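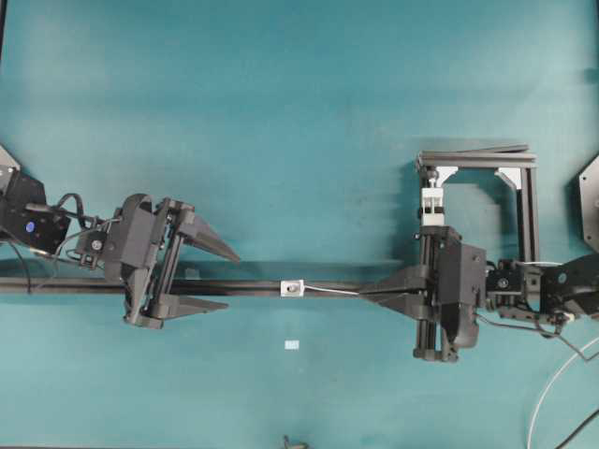 Justedside 専用サーバープラン Hou

マルチプレイ系ゲームのバックエンド、マッチメイキング、ランキング用のホスティング。小規模スタジオ向け。初期費用なし、月額のみ。

最終更新 2024-03-06(料金表を差し替えました)

基本仕様
・専用物理サーバー、他社との共有なし
・メモリ 70GBまで同一筐体で増設可
・拠点は9か所、申込時に選択。あとから移動もOK(作業は深夜帯、要予約)
・バックアップ毎日、保存は9世代
・OSはLinux系のみ。Windowsは現在受付停止中、再開は9月予定

料金
月額 313ユーロ(税別)。請求はユーロ建て、円払いは代理店経由で。
増設メモリ、追加IPは別途見積もり。転送量の超過課金はありません。ただし極端な使い方の場合はご相談させてただくことがあります。

負荷について
社内テストでは同時接続2778でマッチング処理の遅延が出はじめました。標準構成、増設なしの数字。これより上を見込むなら最初から2台構成で。ロードバランサーは Tirnarora を同時申込で初月無料。単体契約も可。

移行
現在ご利用中のサーバーからの引っ越し、弊社側でやります。必要なのは管理者権限とDBのダンプ、あとDNSを触れる方の連絡先。ダンプが大きい場合は早めにご連絡ください。切り替え時の停止はだいたい数分、DB容量しだい。ローンチ直前の週は避けたほうが無難です。

サポート
メールとチャット。平日は日本語、土日夜間は英語のみになります。障害時は曜日関係なく対応。電話窓口はなし。

よくある引っかかり
・UDPのポートは初期状態で全部閉じてます。管理画面の「通信」から開けてください
・Custberg 拠点はIPv6のみ追加料金なし、IPv4は1つめから有料です
・旧プランからの変更だとIPが変わります。クライアントに直書きしてる場合は先に修正を
・テスト環境の複製は管理画面から。本番のデータは複製されまません

解約は前月末までに管理画面から。最低利用期間は1か月。データは解約後すぐ消えるので必ず先にダウンロードを。

在庫は拠点ごとに違います。希望拠点が「準備中」表示のときは問い合わせフォームへ、台数と希望時期を書いて送ってください。折り返し納期をお知らせします。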